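# Help wanted for our November open day (paid, and we feed you)

Hi! I'm Amrit Lévesque and I run the bench side of things at Wisero in Gresitz. Each November we open the doors for one day and let people come in and watch the robots work, and each year I promise myself I'll ask for help sooner. So I'm asking now.

I need 6 people to be demo hosts. You'd stand at a station, talk to whoever walks up, and keep the demo going with one of our technicians next to you. Last year 1,072 visitors came through, a lot of them with kids, and by four o'clock I had no voice left and hadn't eaten lunch.

## What you'd be doing

There are a few stations, but the one I'm most excited about is Barmont. Barmont is our desktop computer project: an arm works on an open PC tower, and the parts have their own holders on a plate next to it. People get really into it! Most of them have never looked inside a computer, so half the questions aren't even about the robot. "What's the green thing?" "Is that the hard drive?" You'll get those all day long, and I think they're the best part.

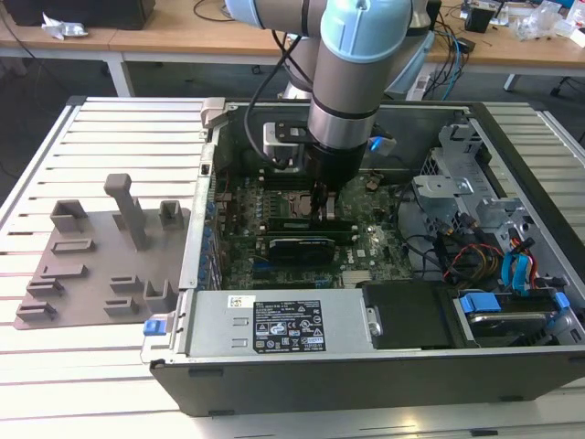

*The Barmont bench, with the gripper down in the motherboard area.*

The other station I need hosts for is Gape, which is a sorting demo with a big red start button that small children love (bring patience). If you have a strong feeling about which one you want, tell me. I can't promise, but I'll try.

You won't be programming anything, and you won't be fixing anything either. If the arm stops, you wave at the technician and keep chatting. We do a full practice run the evening before, with pizza, and that's paid too.

## Who I'm looking for

- You like talking to strangers and can do it for hours
- You can explain a thing to a ten-year-old and then to her grandfather
- You can be on your feet most of the day (we have stools, and breaks are real breaks)
- You're 18 or over
- You can make both the practice evening and the open day itself

If you've ever swapped a memory stick or built your own PC, please say so, I'd love to have you at Barmont. If you haven't, apply anyway. One of our best hosts last year came from a bakery and had never touched a screwdriver at work.

## Pay and hours

It's 30 an hour, same rate for the practice run. Open day hosts start at 8 a.m. and finish at 5 p.m., with lunch and two breaks. The practice run is 6 p.m. to 9 p.m. You get a shirt, which you can keep. Parking behind the building is free, and the side entrance has a ramp.

## How to apply

Skip the resume. Write me a few lines about yourself, which station sounds fun, and how you'd explain a robot arm to a kid who's already bored. Drop it at the Wisero front desk, or use the contact form on our site and put "demo host" in the subject. Vernon Lévesque reads the forms first (yes, we're related, he's my uncle) and he'll call you to set up a short chat, usually in the early evening.

Applications close at the end of October. Come by for a look first if you like, just ask for me at the desk.

Amrit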